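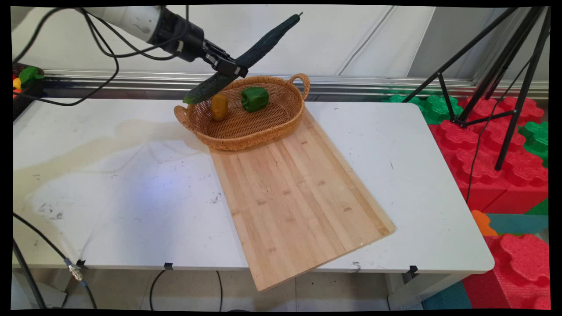

Cucumbers are mostly water, and the fruit begins to lose it as soon as the stem is cut. At Sendstead, a packing site outside Femimcombe, the store is set to hold 1,318 crates, and its layout follows from that loss.

Temperature is the first setting. Leafy crops keep best just above freezing, but cucumbers and peppers suffer chilling injury at that level. The skin pits, soft patches form, and rot follows once the produce is back in a warm kitchen. Sendstead therefore runs two rooms: one at 2°C for lettuce and spinach, the other several degrees warmer for fruiting crops. The controls are by Lukedix and log air temperature at both ends of each room.

Humidity is harder. Dry air draws moisture through the skin, while saturated air lets it settle on the crates and feeds mould. Fan speed matters as much as the reading on the wall – fast air strips water from produce even when the room is damp. In the warm room the fans now run for 8 minutes in each half hour.

The third factor is ethylene, the gas given off by ripening fruit. Tomatoes and melons produce a good deal of it, and cucumbers kept beside them turn yellow early. A Rantala filter unit draws air from the tomato bay, which is screened from the other 374 crate positions in the warm room by a plastic curtain.

Household storage allows less control. The back of a fridge is often too cold for a cucumber, and the door shelf is usually the better place. A loose wrap slows drying. Peppers tolerate the salad drawer for a week or more, provided they go in dry.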